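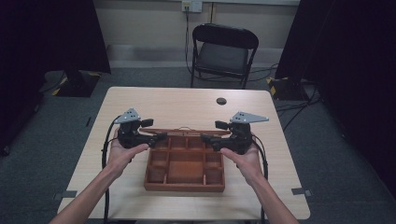 Re: [grurnton-seeds] seed swap sorting -- who has the bean jars??

Sorry for the slow answer, been at work and then the dentist. Replying to the whole list so I don't have to write this four times.

Izzati Majimbun wrote:
> Hi all, two things. First, I have the packets from last year's swap in
> a shoebox and a lot of them have no date and a few have no name at all.
> Do we put these out or toss them? Second, Szymon says the hall wants the
> fee up front this time. Is it still 349 or did they raise it? I'd like
> to get the flyer to the print shop before the end of the week and
> I can't do that until somebody tells me the start time.
> Izzati

OK in order.

Packets with no date: germination test, ten seeds on a damp paper towel, bag, top of the fridge. Beans and peas you'll know in a week. Peppers give them two or even three. If six or more come up they go out, with the number written on the packet. Under that, they go in the free bowl and people can take their chances. Onion and parsnip just toss, they never last past a year or so for me no matter how I keep them.

Packets with no name: free bowl. Unless it's the big speckled ones, those are Marlina's pole beans, I'd know them anywhere. Marlina can you confirm? I think you called them Cirau beans but I may be mixing that up with the squash.

Hall fee is 349, same as last May. Szymon has the check. What did change is the deposit, which we get back, and the tables are now extra unless we set up and stack them ourselves. I said we'd do it ourselves. So I need bodies at 8:30. Doors at 10, done by 2, out by 3. Izzati that's your start time, 10. Please put "bring your own envelopes" on the flyer in big letters, we ran out last time before noon and people were folding up the parking notices.

Count for the records: 722 packets came in last year and 685 went out. The rest is what's in the shoebox plus whatever Mawar took to the school. Mawar if you still have any of those can you bring them back, no rush.

Other stuff while I'm here --

Labels. Please please write the variety AND the year AND the town. "Tomato, red" is not a label. Pencil is better than pen, the pen faded on half of the Vurkton lettuce and I had to guess.

Squash. If you grew more than one kind in the same bed and didn't hand pollinate, say so on the packet. I got something out of a "Oei pumpkin" packet that was gray, ribbed, and tasted like wet cardbord. Not mad. But the next person should know.

Tomatoes. Ferment first, three days in a jar, rinse, dry on a plate (not paper, they stick and you'll be picking at them all winter). A couple of people brought them in still gummy and they molded in the box.

Potatoes -- no. I know. Too much trouble with blight two years back, let's stay with seed only. Same goes for garlic unless it's from your own patch and you've had it clean a few seasons.

Still need: somebody for the door, somebody with a folding cart, and a second person on the bean table for the 11 to 12 stretch becuase that's when it gets silly. Szymon has already said yes to coffee.

Reply to me off list if it's just "yes I can come," otherwise everyone gets thirty of those.

Farah

PS. Whoever left a green rain jacket at my place after the pruning day, it's on the hook by the back door.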